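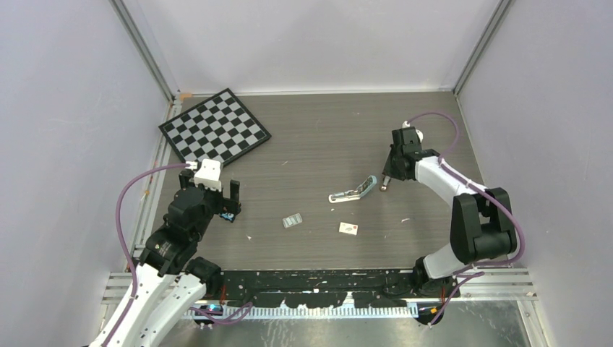

Can you play both chess and draughts on the same board?

You can, as long as it has the usual eight rows of eight squares. The international version of draughts wants a bigger board, but the sort most of us learned from our grandparents fits a chessboard perfectly.

I get asked that a lot, so it seemed a good way to start the page for the Esby, which is the board I sell more of than any other. It's a plain black and light grey check with a dark border, and I love it for that! No gold lettering, no pretend marble, just squares you can read easily when the light's going and someone is taking ages over their move (my sister-in-law Lucyna, every single time).

The squares are 40 mm, so the board suits medium pieces. If you've got a big heavy set, have a look at the Ketau instead – same colours, more room.

What you get: the board and a cloth bag with a drawstring. Pieces are sold separately. I know, I know, but most people who write to me already have a set in a cupboard somewhere and only want something decent to put it on.

Wipe it with a damp cloth and dry it straight after. Please don't use furniture polish, the pieces will slide all over the place.

Weight: 500 g
Item number: 3880
Colours: black and light grey
Delivery: orders placed now go out from October 19, 2026

Want yours gift wrapped? Pop a note in the box at checkout and I'll do it in brown paper with string.

Baldur Steinarsdóttir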